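Subject: Re: [tralo-players] Pellcombe on phones, first impressions?
From: Jihad Fakhoury
To: tralo-players list
Date: June 25, 2025

Gunnel Myklebust wrote:

> Hi all,
>
> I see the Android build of Pellcombe is finally out of closed
> testing. I played the old desktop version to death and I'm a bit
> nervous about it on a small screen. Has anyone here put real time
> into it? Mainly I want to know:
>
> - are the touch controls any good, or do I need a gamepad
> - does it run on an older phone
> - is the Tarnham campaign complete or did they chop it up
> - is the co-op still in
>
> I don't mind paying once. I do mind paying every level.
>
> Gunnel

Gunnel, you picked the right week to ask, I've been glued to this thing! I finished the Tarnham campaign last night and started it over on Hard right away, so take everything below as coming from somebody who is already pretty far gone.

Controls first, as that was my big worry too. Out of the box you get the floating stick on the left and a fire button on the right, and it feels mushy. Go into settings before you even finish the tutorial and switch the stick to "anchored," then pull the aim sensitivity down to 30. Night and day. The default is set so high that I kept spinning past the guards in the first warehouse and shooting the wall behind them. There's also an option called "fire on second tap" that I hated for an hour and now can't play without, because it lets you swing the view with your thumb and shoot with the same thumb, and your other hand stays free for leaning. Leaning! They kept leaning! It's two little arrows by the map and you can drag them wherever you want.

You don't need a gamepad. I tried one for an evening and it works fine, the prompts even change over to match, but the menus don't scroll properly with the stick and I went back to touch for everything except the boat level. On the boat level I'd use one if you've got it. The rocking and the small screen together are a lot.
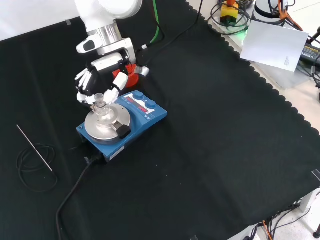 Posted by Jihad Fakhoury to tralo-players

Now the older phone question. Mine is five years old and wasn't fancy when I bought it. On Medium it holds steady in all the indoor levels. Outdoors it dips when there's rain, and there's plenty of rain in Tarnham, so I turned off "wet surfaces" and it smoothed right out. You lose the puddles and the reflections of the street lamps, which is a shame, because they are gorgeous on my sister's tablet. The phone does get warm after a long session. I take the case off and that helps.

One thing to watch is storage. The store page gives you the size of the starter download only. Once you open the campaign it asks for another 654 MB, and the high-res textures are a separate pack on top of that. Do it at home on wifi. I made the mistake of tapping yes at the bus stop.

The campaign is complete, all 12 missions, and they're in the original order. I had the desktop version open next to me for the first few to compare. What they changed is the length between checkpoints. The old railway yard mission used to be one long crawl where a single mistake near the end sent you back to the gate, and now there are three saves in it. I know a few people on this list will grumble about that (hi, everyone from the Hard Mode thread) but for playing on a lunch break it's exactly right. And if you want the old way, there's a "classic saves" switch under Difficulty. You can only set it when you start a new campaign, though, so look for it first.

They also redid the weapons a little. The bolt rifle has a slower reload and hits harder. The scrap pistol, which I never once used on desktop, is now my favorite thing in the game. It's loud, it's ugly, it holds almost nothing, and it staggers anybody who isn't wearing armor. Put the first upgrade into the grip and leave the barrel alone until you have the workshop in mission four. I put mine in the barrel and spent two missions fighting the kick.

Enemies are smarter than I remember. On desktop I could stand in a doorway and they'd file in one after another. Now they'll toss something in and wait. In the brewery one of them went out a window and came up the stairs behind me, and I yelped loud enough to wake the dog. I don't know if that was in the old version and I just never saw it. Does anyone remember?

Co-op is in, and I'm so happy with it. It's two players, either over local wifi or through the Tralo servers. You need a Tralo account for the online part but not for local. I played with my cousin, who is a good long drive away, and we had one dropped connection in a whole evening. When it drops, the other player gets paused for a bit and you can rejoin where you were. The revive is fiddly. You have to be facing the downed player and hold the button, and on a touch screen your thumb tends to drift off it while bullets are landing all over the place. We lost the bridge twice that way. Move the revive button up next to your crouch and it's much better.

About the money, I'm on your side there. It's one purchase for the campaign and co-op. There is a shop, and it sells outfits and some paint for the guns, and I've never been pushed into it. The one thing I didn't love is that the shop icon gets a red dot on it every time you come back to the main menu, and I can't leave a red dot alone. The Horde maps are free and there's a new one promised, with no date that I've seen. The daily challenge hands out 600 scrap if you clear it, and you can spend that on weapon parts in the campaign, so it's worth doing even if you don't care about the leaderboard. I don't care about the leaderboard. (I'm not going to tell you where I am on the leaderboard.)

A few odds and ends while I'm at it:

Headphones make a huge difference. You can hear which floor somebody is on. Through the phone speaker it's all one thump.

Subtitles are tiny by default. There's a size slider, hidden under Audio for some reason.

If you played the February test build, delete it before you install this one. The old saves don't carry over and with both on my phone the new one kept crashing on the title screen. With the old one gone it hasn't crashed once.

Auto-aim is on by default and it's gentle. I left it on for the campaign. It switches itself off in Horde, so don't be surprised when your shots suddenly go wide.

The Hamdan brothers still have the best lines in the game, and they recorded some new ones! If you hang around the radio in their garage after mission six and don't touch anything, they start arguing over who left the gate open, and it goes on for ages. I sat there with a full clip and a timer running and listened to the whole thing.

There's a photo mode now. I've filled up half my phone with pictures of the harbor.

What's still rough: the map. You can pinch to zoom but it snaps back as soon as you let go, so you end up holding it with one hand and trying to read it around your own fingers. The objective marker disappears when you're underneath it, and in the sewers I walked in circles for a good long time directly below the ladder I wanted. And grenades. The throwing arc is drawn in pale gray, and half of Tarnham is pale gray. I'd love to see a color setting for that. I sent in a report on the map through the in-game form and got a reply the next day saying they're working on it, so fingers crossed.

As for where to start, if you know the desktop campaign well I'd skip Normal. It's tuned for new players and with your history you'd walk through it. Start on Hard with the new saves, get through the railway yard, and see how your thumbs feel. If you enjoy it, restart with classic saves later. The opening is short enough that it doesn't sting.

I'd be glad to run co-op with you or anyone else on the list. Evenings are best for me. I'm still missing the ending you get when both players make it to the lighthouse with the radio operator alive, and my cousin keeps accidentally shooting the radio operator. I'll bring the scrap pistol and you can have the good rifle.

Write back when you've had a go at the warehouse, I want to hear which door you took!

Jihad

--
tralo-players mailing list
To leave the list, send a message with "unsubscribe" as the subject
Please trim your quotes when you reply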